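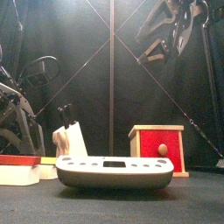 2. Give the small stuff on the desk its own spot

I used to think a tidy desk meant an empty desk. Then I'd sweep everything into the bottom drawer on Friday and spend Monday morning digging it all back out again, muttering. So these days I let things live on top, but each one gets a home and stays in it.

Start with the little drawer. I'm very fond of a small wooden box with a red felty front and a round knob you can grab without looking (paint one yourself if you can't find one, or glue a square of felt to the front of a plain one). Mine swallows stamps, spare keys, and the tiny screwdriver from the Indula shelf kit that I will surely need again someday. One drawer only! The minute I had two, I had a drawer for things and a drawer for things I didn't want to decide about.

Next, anything with a long handle stands up in a holder, handles in the air. Scissors, a letter opener, a dusting brush, whatever you reach for. I keep mine on the left even though I'm right-handed, which my brother-in-law Kyrylo Pasichnyk finds hilarious, but my right hand is usually holding a pen or a cup of tea and the left one is just sitting there. Give the holder a shake over the trash every couple of weeks, because crumbs get in there. I have no idea how.

Blocks and other odds and ends can be stacked, and I'd go chunky at the bottom and flat on top. Red and yellow pieces look cheerful against a dark desk and you can spot them from the doorway.

3. Dust a dark top the lazy way

A charcoal or dark gray surface is lovely until the sun comes in. Every speck shows. I tried the Silwood spray for a while and it left streaks, so I'm back to a barely damp microfiber cloth and then a dry one straight after. Work from the back edge toward you, and if your table has a metal rim, run a cotton swab along the seam where the top meets it. That's where the gray fluff hides.

Clear the desk in halves. Slide everything to one side, wipe, slide it all back across, wipe the other half. It takes 9 minutes with the radio on, and you never end up with a pile on the floor that the dog wants to investigate.
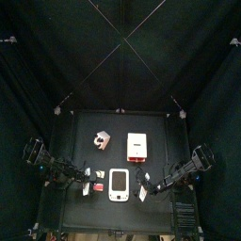

White things need a bit more attention, I'm afraid. Boxes, cubes, anything handheld with a screen: they pick up finger marks fast and then look dingy next to all that dark gray. A soft dry cloth does for the screen, and I go around the buttons with a clean old makeup brush. For plain plastic casings I use a drop of dish soap on a wrung-out cloth, with everything unplugged first, and I keep well away from any holes or slots.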